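Cup-to-tray policy, wrist camera only: results after 749 demos

devdale_arm
Finished the August run. Trained on 749 hand-held gripper demos, wrist view only, no fixed camera. Task is cup and saucer onto the tray. 127 of the demos used a tray position we hadn't tried before. Got 6 out of 7 on the new positions.

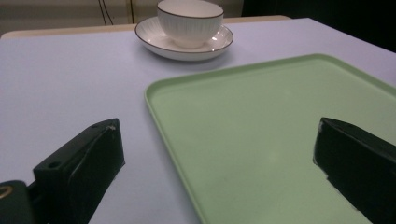
Wrist view, cup and saucer behind the green tray, fingers open.

plematex
7 trials isn't a result. Run more before you say the tray positions did it.

hondex
Disagree a bit. Same demos without the 127 would tell you more than extra trials.

plematex
Both then. You still can't put an error bar on 7.

devdale_arm
Fair. The ablation is training now, should be done Saturday. The one miss was the saucer catching the tray lip.

correia
Pale saucer on a white table can't help. Did you try a darker top?

devdale_arm
No, same table for everything.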